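Minutes of the allotment society meeting, October 18, 2022

Taken by me, Benito Gallardo, as Remedios has done it four times running and her wrist is complaining. I've written it up the way I'd tell it, so if you want it stiffer you'll have to take the pen off me next time!

Present: Remedios Zabala (chair), Maximiliano Ortuño, Meinrad Wieser, Baltasar Paredes, me. Apologies from both of the Ekpo Lane plot holders, who had a leaking roof to see to.

We met in the usual white room with the long desk.
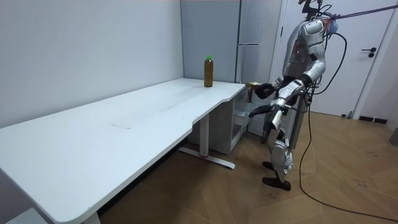
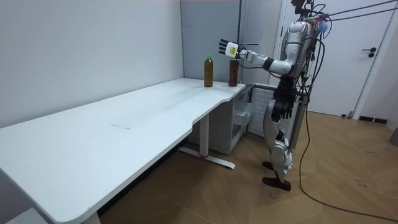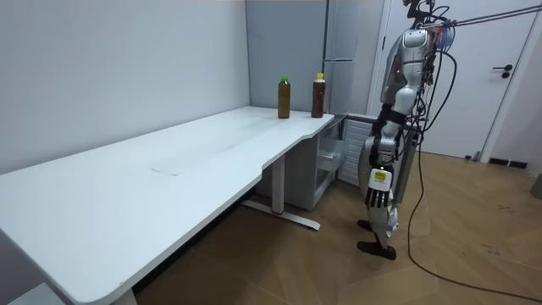 **1. Last minutes**

Agreed, with one change. Maximiliano wanted it put down that in June he said the bottom gate "needs looking at" and not "needs replacing", as people have been stopping him on the path to ask when the new gate is coming. There is no new gate. Meinrad said there ought to be. We moved on.

**2. Water**

This took up most of the evening, as I think we all knew it would.

The bill for the summer came to £2944, and Remedios read it out twice as the first time none of us said anything. It was a dry year and we all had the hoses going, me included, so I'm not pointing at anyone. Baltasar did ask whether we might have a leak, and I think he's got a fair point, because the ground by the middle tap has been soft since before the rain came back and there's a lovely patch of mint there that none of us planted.

Meinrad offered to turn everything off one evening, read the meter, leave it overnight and read it again in the morning. We all said yes please. He wants everyone told beforehand so that some early bird doesn't fill a can at six and ruin it. Remedios will pin a note on both gates.

Then we had a long chat about water butts. The firm Baltasar rang, Grondent, will do us a tank for £400 delivered, with the stand and the tap but without the pipe from the gutter. Maximiliano thinks that's dear for a big plastic barrel. Baltasar said to go and find a cheaper one then, and Maximiliano said he would, and he's got until the next meeting to do it. If he comes back with nothing we buy the Grondent one. That was voted on, all in favour, Maximiliano as well (with a bit of a face).

I asked where it would stand. Behind the shed was the favourite, but the ground slopes there and Meinrad reckons it would want a proper slab under it. He has slabs. He has had slabs for years and would be glad to see the back of them.

**3. The waiting list**

Still long. Remedios has been through it and rung everyone, and quite a few have moved away or got a garden of their own since they put their names down, so it's shorter than it looked. Plot 105 is coming free at the end of the year and it's a big one, and we talked over whether to split it in 2. I'm for it. A whole plot is a lot to take on if you've never dug before, and I remember my own first year, when I had bindweed up to my knees by July and very nearly handed the key back.

Meinrad was against. He says once you split a plot you never get it back together, and the path down the middle eats a good strip of soil. Baltasar could see both sides. In the end we agreed to offer it whole to the next name on the list, and if they say it's too much, then we split it. Remedios to ring them.

**4. Bonfires**

We had a complaint from the houses on Vison Road about smoke on washing days. It was a polite letter, so we'll send a polite one back. The rule is already that you don't light anything before dusk, and I'm sorry to say that it hasn't been kept. I'll write a reminder for the board and I'll put it in big letters.

Maximiliano asked if he can still burn his blighted potato tops. Yes, after dusk. Baltasar asked if we could all share one fire a month at the far end and be done with it, and there was a lot of nodding, so that's coming back next time as a proper item.

**5. Seed order**

Orders to me, on paper please, with your name on it! Last year I had a list pushed through my door for three kinds of leek and a squash and I still don't know who it was from. (The leeks did very well with me, thank you, whoever you are.)

We're going in together on seed potatoes again. Meinrad would like us to try Lultex fleece for covering the early ones. His cousin swears by it and says it doesn't tear when you peg it down. It comes on a big roll and we'd have to cut it up between us. I said I'd have some, Remedios said she'd have some, and Baltasar said he'd been using old net curtains for twenty years and his potatoes had never grumbled. Meinrad to find out the price of a roll before we go any further.

**6. The shed**

The lock sticks. Lift the door a touch as you turn the key and it goes. Maximiliano has some oil and will see to it, and while he's there he's going to look at the hinge on the left-hand side.

Could whoever has the good wheelbarrow please put it back. The one with the flat tyre is no use to anyone, and I've pushed it up that hill more than I care to.

We also talked about sharing the strimmer. There's a book hanging inside the door to sign it in and out, and the last name in it is mine, from the spring, so either we've all stopped strimming or we've all stopped signing. Please use the book.

**7. Anything else**

Baltasar has more quinces than he knows what to do with. Bring a bag.

Remedios asked if we'd like a plant swap when the weather warms up, with a table by the top gate and a tin for pennies. Everyone liked the sound of it. I said I'd bring the tomatoes I always sow too many of. No date yet.

Meinrad raised the gate again. It's going on the list for next time, under "looking at".

**Jobs**

- Meinrad: overnight meter reading, price of a fleece roll, slabs
- Remedios: notes on the gates, ring the next person about the free plot, letter to Vison Road
- Maximiliano: cheaper tank if there is one, oil for the lock, hinge
- Baltasar: hold Grondent to that price till we've decided
- Me: bonfire notice, seed order

Next meeting once Meinrad has his meter readings. Remedios will ring round.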